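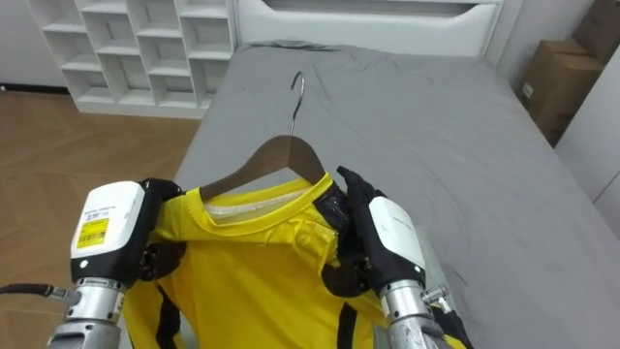

Wardrobes and hanging storage > Garments slipping or marking

Ticket 3077: Sports shirts sliding off wooden hangers, shoulder bumps after storage
Status: Closed
Product: Skerura shirt hanger, wood, brown finish
Site: Testham, guest rooms and staff kit store
Opened: Dec 4, 2024

Problem as reported
We changed from wire hangers to the Skerura wooden ones in September. Cotton shirts and jackets are fine. The short-sleeved sports tops are not. They are the slightly shiny kind with a round neck, the yellow one with the black trim being typical. If the rail is knocked, or the next hanger is pulled out quickly, the top drops off one shoulder and ends up on the wardrobe floor. The ones that stay put come out with a small bump at each shoulder where the end of the hanger has been.

We have 43 of these tops in use, so going back to folding them all is not something we want to do. Shelf space is short as it is.

Already tried by the site
- Turned the hangers round so the hook faces the other way. No change.
- Wound a rubber band round each end of the bar. Held the tops, but left a line in the fabric after a couple of weeks.
- Moved the rail down one position in the wardrobe. No change.

Reply 1, support desk
Please let us know the width of the hanger from end to end, and the width of the shirt across the back from shoulder seam to shoulder seam. Lay the shirt flat on a bed or table to measure it and do not stretch it. Please also say whether the tops are going on the hanger straight from the wash or once they are dry, and how they are being put on: up through the bottom hem, or in through the neck.

Reply 2, site
Hanger is 43 cm. Shirt is 41 cm on the medium and 45 cm on the large. They go on damp, to save using the airer. Most people push the hanger in through the neck because it is quicker. We checked the collars while measuring and several of the older ones have gone slack at the back.

Reply 3, support desk
Thank you. There are two separate causes.

The bumps are on the mediums. The hanger is wider than the shoulders, so the ends sit in the top of the sleeve and the damp fabric dries to that shape. The slipping is mainly the slack collars. Once the neck has been stretched, the shirt can move sideways along the bar until one shoulder goes over the end. A smooth finish and a smooth fabric make it worse.

Suggested steps:

1. Dry the tops flat or over an airer first. Do not hang them damp.
2. Lay the top on the bed, face up, and feed the hanger in from the bottom hem. Bring the hook out through the neck.
3. Hold the shirt by both shoulders, lift it clear of the bed and let the front drop. Set the collar evenly round the hook.
4. Check that each shoulder seam lies along the bar. Where there is a trim panel over the shoulder, use its edge as a guide.
5. Smooth the chest down with a flat hand. Creases left in at this stage tend to stay.
6. For mediums, change to the narrower hanger in the same range (38 cm).
7. For tops with a slack neck, fit the Fludent felt pads, one on each side of the bar, a hand's width in from the end. Leave 30 minutes before hanging anything on them.

Existing bumps should come out with a light spray of water and a few hours lying flat. A hot iron is not suitable for this fabric. Please follow the care label in the neck.

Reply 4, site
Narrow hangers ordered through Achterberg, 30 of them. Pads fitted on the rest. One question: the pads on two hangers have lifted at the corner already. Is that the glue or the varnish?

Reply 5, support desk
Most likely polish or hand cream on the wood. Take the pad off, wipe the bar with a cloth and a little white spirit, let it dry fully and fit a new pad. Lifted pads cannot be stuck down again. We have put a spare sheet in the post.

Reply 6, site
Spare pads arrived and are on. Two weeks on the new hangers and no tops on the floor in the guest rooms. One large came off in the kit store, but the rail in there is overfull and we have moved the coats out. Bumps have gone from all but the oldest tops, which we will keep folded in the drawer. Happy for this to be closed.

Resolution
Narrow hanger for mediums, felt pads for larges, tops hung dry and from the hem. Related article: Choosing a hanger width for knitted and stretch fabrics.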